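Chapter 8

Working Rules for Robotic Handling of Processors and Sockets

The dismantling and refitting of desktop computers was for many years regarded as bench work, to be learned from a senior colleague and governed by habit. The arrival of robot arms at the bench has made that position difficult to maintain. A habit that lives in a technician's hands cannot be inspected, and it cannot be passed to a machine until it has been written down. The present chapter sets out the rules that apply when a gripper enters an open computer case, with particular attention to the processor socket. 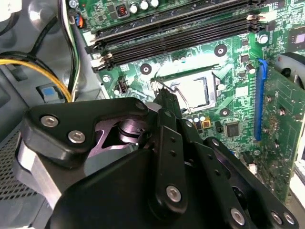
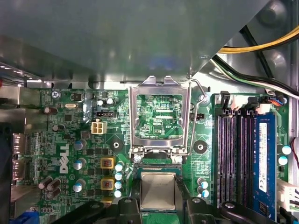 Figure 8.1. Robotic gripper at the processor socket of a desktop computer. First view: finger close to the socket, with the retention lever raised. Second view: processor held between the two fingers, with the load plate open.

8.1 Scope of the chapter

The rules given here concern the removal and placing of socketed processors by an arm fitted with a two-finger gripper. They assume that the case is open, that the mains supply has been disconnected and that the cooler has already been taken off. Memory modules and expansion cards are treated in Chapter 9. Hand work is mentioned only where a person and a robot share the same bench.

Much of the material derives from the Eltitz bench code, first drawn up for the refurbishing hall at Onska and later adopted, with changes, by the Geleck workshops. The code in its current form contains 69 clauses, of which 13 deal with the socket and the space above it. Students should not suppose that a clause is of minor importance on account of its length. The shortest of the thirteen reads in full: "No downward force with the plate closed."

8.2 Why the socket is given its own rules

A desktop case is a crowded place. Cables cross it, metal edges overhang it, and the parts of greatest value often lie at the bottom. An arm that moves safely over an open tray may be quite unable to reach the same board once it is mounted in its case. The code therefore treats the route to the socket as a matter separate from the work done at the socket, and requires each to be approved on its own.

The socket is also the part least able to forgive an error. Its contacts are fine and closely spaced, and a fault in one of them may not show itself until the computer is tested under load. In a review of 3,321 recorded handling cycles at Onska, the engineer Iñaki Arrieta found that most of the damage reports concerned the approach and the withdrawal. The grip itself was seldom at fault. His findings led to the present wording of the clearance clauses, which were revised in November of the same year.

8.3 Terms used

Approach means the movement of the gripper from its rest position to a point above the part to be handled.

Hold means the period during which the part is carried by the fingers alone.

Withdrawal means the movement of the gripper away from the board, whether or not a part is being carried.

Keep-out space means any part of the case that the arm, the gripper and the cables attached to them may not enter during a given step.

The last of these is often misread. The keep-out space applies to the whole of the moving equipment – links, screws and brackets included – and a route is not compliant merely because the fingertips stay clear.

8.4 General duties

The following duties apply to all work of the kind described in 8.1.

(a) The position of the lever and of the load plate shall be confirmed before each approach. A record from an earlier step is not sufficient.

(b) The processor shall be gripped by its edges. The fingers shall not touch the contacts on its underside.

(c) Loose cables shall be secured outside the keep-out space by the operator before the arm is enabled.

(d) During a hold, the arm shall travel at the reduced speed stated in the work plan, and no second task shall be started.

(e) Where the grip is in doubt, the arm shall stop and remain still until a person has inspected it. Automatic release over the board is forbidden.

Duty (e) has attracted some criticism. The Jurčo guidance, which is otherwise close to the Eltitz code, allows the part to be lowered on to the board if the arm judges the distance to be small. The authors of this book prefer the stricter rule and follow it in all the exercises.

8.5 Records

Each cycle shall leave a record stating the work plan used, the person in charge and the result of the check made under duty (a). Stops shall be recorded even where no damage is found. Section 8.6 considers the clearance clauses in detail, beginning with the approach.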